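Kornow Business
Technology
Home robots

The robot will tidy your living room. Bring a book.

By Deepika Gounder

BILHOLM, November. The future of housework went on trial in a rented ground-floor apartment here this month, and it took most of a morning to put away the toys.

Gritari, a company of 21 people with offices above a tire shop, has spent the past year teaching a two-fingered machine to pick things up off a floor and put them where they belong. The company calls this "reset." Parents of small children have other words for it.

The task sounds modest. An operator scatters household clutter around a living room, steps into the kitchen and presses start. The robot is supposed to find each item, grip it, carry it to a bin and go back for the next one until the floor is clear. There is no stopwatch on the wall, and after the first half hour I understood the decision.

According to the company's own log, the machine made 1095 attempts at picking something up over the course of the trial. It got the item into the bin without help 504 times. Sotiris Sarantis, who runs the testing, pointed out that this is a little under half, and that last spring it was a good deal worse.

"People see it miss and they laugh," he said. "Then I ask them to pick up a sock with two rulers. They stop laughing for a while."

Socks are in fact a sore subject. Hard toys with flat sides go fairly well. Soft things fold, slide or get pushed under the furniture, where the robot loses interest in them. Anything thin and flat on a smooth floor is a particular trial, as the fingers tend to close politely over the top of it and come away with nothing. The machine then travels all the way to the bin and drops the nothing in.

Furniture brings its own troubles. A pouf is a fine thing to put your feet on, but toys that end up against one have to be taken from a narrow angle, and in the early runs the robot regularly tried to take the pouf as well. Daylight is another problem. Gritari's engineers prefer overcast weather, and one of them told me she checks the forecast before she checks her email.

Investors have been patient so far. Dimitriou, the furniture rental chain that put money into Gritari two years ago, wants a machine that can turn over a furnished apartment between tenants. Its representative in Bilholm said the firm was "encouraged" and would look at the numbers again once the robot could do a room in under 10 minutes. Asked how long a room takes now, Sarantis said it depends on the room. Asked about this room, he said it depends on the morning.

None of this seems to bother the people doing the work. The shop floor had it easy, they argue. In a warehouse the boxes are all boxes, the lights stay on and the shelves never move. A living room is rearranged several times a day by someone who is four years old and has no interest in robotics. A machine that can cope there, Sarantis said, could cope with almost any stockroom in the country.

He may be right. Gritari plans to move on to bedrooms in the new year, then to the folding of towels, a chore the team talks about the way sailors talk about the Cape.

For the time being the company is making no promises about price or a sale date. The apartment is leased through the winter. On my way out I picked up a toy block near the door and dropped it in the bin. It took roughly two seconds, and Sarantis asked me, quite nicely, to put it back.

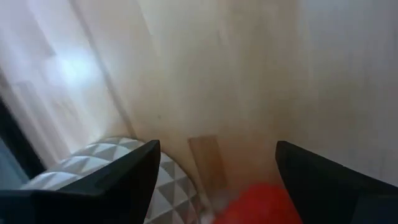
A gripper's view of the floor, with a patterned pouf at left and something red within reach.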